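Workshop and store room safety check, Wilczyńska building, ground floor
14 August 2023
Checked by: Lena Kurek
Copy to: Ashok Vishwakarma

1. Fire exit, rear. PASS
Opens fully. The sign says "keep clear" and for once it was. I'd like to see that on a day when I haven't emailed ahead.

2. Extinguishers. PASS WITH COMMENT
All 4 on their brackets and in date. The tag on the one by the sink was signed in July in the same pen and hand as the next two months, which haven't happened yet. Please explain.

3. Extension leads. FAIL
One lead plugged into another behind the shelving. I was told this was temporary. It was temporary at my last visit too.

4. Shelving. PASS WITH COMMENT
Load label reads 40 kg per shelf. I have doubts about the top one, which bows. Jarosław Mazurek says it has always bowed. That doesn't reassure me.

5. Work tables. PASS
Steady, no sharp corners. Loose cloths are supposed to be kept in baskets and off the floor.
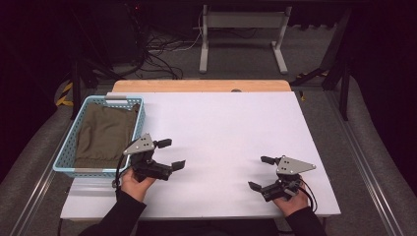

Item 5: table with white board, folded cloth in blue basket.

6. First aid box. FAIL
Plasters down to 5, no eye wash. The contents list inside the lid gives 19 items, and whoever ticked them all can't have opened the box. Restock and tick again, properly.

7. Floor. PASS WITH COMMENT
Mat at the front door curls at one corner. Taping it down has been tried. Replace it.

8. Lighting. PASS
Tube over the sink flickers but works. Aleksandra Sadowski has reported it to the landlord twice and has had no answer.

Items 3 and 6 to be put right before the room is used for evening classes. I'll come back to look for myself, so a note saying "done" won't close them.

L. Kurek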